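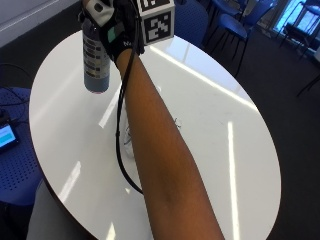

An orbit, Manuela Leone used to tell her first-year students, is a fall with enough sideways speed to keep missing the ground. The remark leaves out everything that makes a real orbit difficult to hold, and the present chapter is concerned with what it leaves out.

Chapter 7
Orbital Decay and Atmospheric Drag

7.1 Introduction

In Chapter 6 the satellite was treated as a point mass moving around a perfectly spherical Earth in a vacuum. Under those conditions the six orbital elements fix the motion for all time. A satellite at an altitude of 400 km does not move in a vacuum. The gas at that height is extremely thin, but the satellite passes through it at more than 7 km per second, and the resulting force acts continuously against the direction of motion.

The effect of drag on a circular orbit is at first sight odd. Drag removes energy, yet the satellite speeds up. As total energy falls, the orbit shrinks, and a smaller orbit has a higher circular velocity. The loss of potential energy is twice the gain in kinetic energy, and the difference goes into heating the gas and the surface of the spacecraft. Students who find this hard to accept should rework Problem 6.4 before going on.

7.2 Quantities used in this chapter

The drag acceleration depends on the local density, the square of the velocity relative to the atmosphere, and the ballistic coefficient. We define the ballistic coefficient as mass divided by the product of drag coefficient and cross-sectional area. Some authors use the inverse – check the units before taking a value from a table. A high ballistic coefficient, in our convention, means slow decay.

Density is the least certain of the three. It falls off with altitude in a nearly exponential way over short intervals, but the scale height itself changes with temperature, and the temperature of the upper atmosphere follows solar activity. Between quiet and active periods the density at a fixed altitude can change by a factor of 10 or more.

7.3 The Brutia case

The worked problems follow a single satellite, Brutia, with a mass of 300 kg and an initial circular orbit at 400 km. Its cross section is taken as constant until Section 7.6, where tumbling is introduced. Orbit determinations are supplied in Table 7.1, beginning in November and numbered by revolution. The entry for revolution 1135 follows a geomagnetic storm and should be left out of the first fit. It is needed again in Section 7.8.

We begin with the rate of change of the semi-major axis.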